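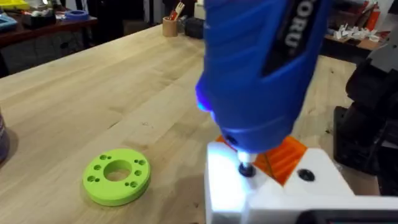 What the Arm Took Off My Hands

I've worked at Viltbridge long enough to have cleaned up a silly number of printed parts by hand, so when the arm showed up on our bench in December I had opinions before it was even bolted down. Most of them were about my job. A few were about my elbow, which had been hurting for 3 years and was all for it!

Now the arm does rotary tool work on the white fixtures, and I do the stuff around it. I set parts out, I change bits, I listen. You can hear a bit going dull well before you can see it in the part, and so far that's still my ear doing the hearing. Mwajuma Nyamweya, who runs the shift after mine, says I've been promoted to babysitter. She's kidding, mostly.

But she has a point, and it's the part I keep chewing on. When I did the holes myself I knew every batch (the orange stuff chews up differently from the green, ask anyone who's had it under their fingernails). Kheri Mabula started in spring and he's never finished a whole batch by hand. He's great with the arm, way faster than me at teaching it a new part. Put the tool in his hand, though, and he leans on it too hard, and how would he know not to?

So my pitch to the bosses is two hours a week, by hand, for everybody who works that bench. Last order was 1,310 pieces and I'm happy to let the arm have nearly all of them. Just leave us a tray. And if the thing is saving as much money as they told us at the meeting, some of that could show up in our checks too. I've asked twice. I'm asking again on Monday.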